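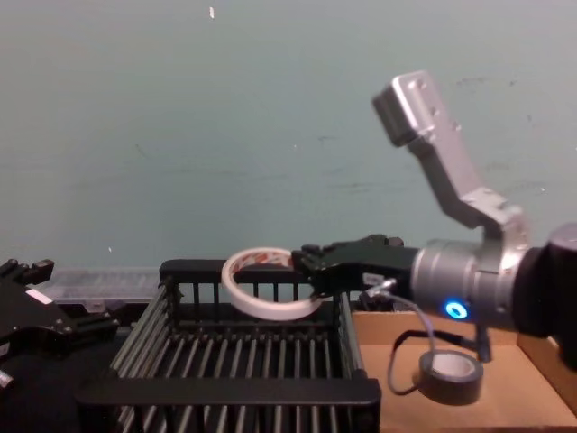
Three Thousand Rolls of Tape

Tumaini Shirima has been moving tape for a living since the fall, and she would like it known that her degree is in linguistics.

"My mother asks what I do," she says. "I tell her I teach. She asks how the students are."

The students are a pair of robot arms at Veketti, where Shirima runs the collection bench. She steers them through small chores, tape and basket mostly, and every attempt is recorded for a learning system that will someday be expected to manage without her. The count on the morning we spoke stood at 3,852.

Not all of those are pretty. Conall Hayes, who trains the model, wants the fumbles kept and labeled. "If it only ever sees perfect grabs, it has no idea what to do after a bad one," he says. "Tumaini gives us plenty of bad ones." Shirima, across the room, says she heard that.

A session is 50 attempts, followed by coffee. She moves the basket between tries, a little left, a little back, and turns it when she remembers to. In February she went back through a week of recordings and found she had put it in the same spot for 12 tries running. Hayes made her redo them.

"He was very nice about it," she says. "He sent a chart."

I asked what she had learned about tape. She thought for longer than the question deserved. A roll held by its edge likes to swing, she said, and a slow approach makes for a dull recording but a better one. White tape shows up nicely against a black basket. Black tape she has feelings about.

Cups are next on the list. Hayes says they should take 2 months. Shirima says he has never picked up a cup with those fingers.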